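Ticket 1554: Cannot complete student registration for summer leadership program
Product: Roltel Student Programs portal
Status: Closed
Priority: Normal
Opened: Apr 5, 2023
Opened by: school account, Iltier High School

First message from school

Good morning. I am the coordinator for student activities at Iltier High School. Two of our students were accepted to the summer leadership program at Drerno, and I must register them in your portal before the deadline in May. I can log in and I can see both names in the list. When I open the first student and press Submit Registration, the page loads for a long time and then it shows the message "Nomination record incomplete (code 5)". For the second student the same thing happens.

I checked all the fields and there is no red mark anywhere. The nomination letters are uploaded, the parent permission is uploaded, and the essay is in the box. I tried in two browsers and on another computer in the school library. I also tried in the evening from my home. The result is the same.

Please tell me which part of the record is incomplete.

Reply from support

Thank you for the clear explanation. Code 5 means that the portal did not find one of the required parts of the nomination. The message should name the part, and I am sorry that it does not.

Please check these things and write to us what you see:

1. On the Documents tab, is there a green check next to each file, or only the file name?
2. On the Essay tab, what number is shown under the text box?
3. On the School tab, is the field "Nominating educator" filled in?
4. On the Activity tab, is there at least one picture in the album, and does every picture have a caption?

Please do not delete the student and add them again. When the record is deleted, the parent permission is also deleted and the family must sign again.

Message from school

I checked.

1. Green check for all files, both students.
2. For the first student it shows 4000. For the second student it shows less, I did not write it down, but it is under the limit.
3. Yes, it is my name in both.
4. The album is there. We have one shared album for the school, for the Ye snack collection that our students organized. The pictures are visible to me, but I see that the caption line is empty. I am sure that I typed a caption when I uploaded them. When I type it again and press Save, the page says "Saved", but after I refresh it the line is empty again.

Can this be the reason? I did not think that a caption could stop a registration.

Reply from support

Yes, this can be the reason. The Activity tab is required for the Drerno program, and an album with no caption is counted as missing. I can see your album from our side. I entered a caption as administrator and it stayed after refresh. Below is how the album looks now. Please confirm that you see the same thing.

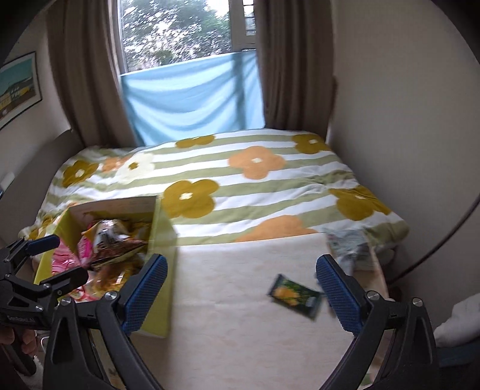
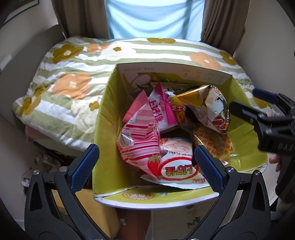 Caption: Snack packets, Ye collection. Shared album, Iltier High School.

If the caption is correct, please leave it as it is and try Submit Registration for one student only. I would like to see the log of one clean attempt before you try the second.

Message from school

I see the same pictures and the same caption. The caption is fine for us.

I pressed Submit for the first student. There is a different message now: "Essay exceeds maximum length". But the essay is 4000 characters and the instruction on the page says that 4000 is the maximum. The student worked very carefully to make it fit, and I do not want to ask her to cut it if it is not necessary. She wrote about what makes a person a good listener in a group, and the last paragraph is the best part.

The second student I did not touch, as you asked.

Reply from support

Please do not cut the essay. I looked at the log and there are two separate problems.

Problem A, caption. Your caption had an apostrophe in it, the curved kind that comes when text is copied from a word processor. The portal accepts it on the screen but does not write it to the record. I typed mine without any apostrophe, so it was saved. We have reported this to the developers.

Problem B, essay. The counter under the box does not count line breaks, but the check at submission does count them. The essay has several paragraphs, so with the line breaks it goes over the limit. I have raised the limit for your school account. The student's text does not need to change.

Please sign out completely, sign in again, and submit the first student. If you get a confirmation page with a number, continue with the second one.

Message from school

I signed out and signed in. The first student is submitted and I have a confirmation page. The second student is also submitted, without any message of error.

One more question. The parents of the second student did not receive the e-mail with the travel information and the packing list. The parents of the first student received it immediately. Do I need to do something?

Reply from support

I checked the address in the record and there is a space after the last letter. I removed it and sent the e-mail again. Please ask the family to look also in the spam folder.

Message from school

The family has received it. Thank you for your patience with my many questions. You can close the ticket.

Internal note

Resolved. Caption field: curved apostrophe is lost on save, reported to developers. Essay counter: line breaks not counted on screen, limit raised for this account only. Other schools with the same message should be handled one by one until the next update. Suggested to the portal team that the code 5 message should show the name of the missing tab.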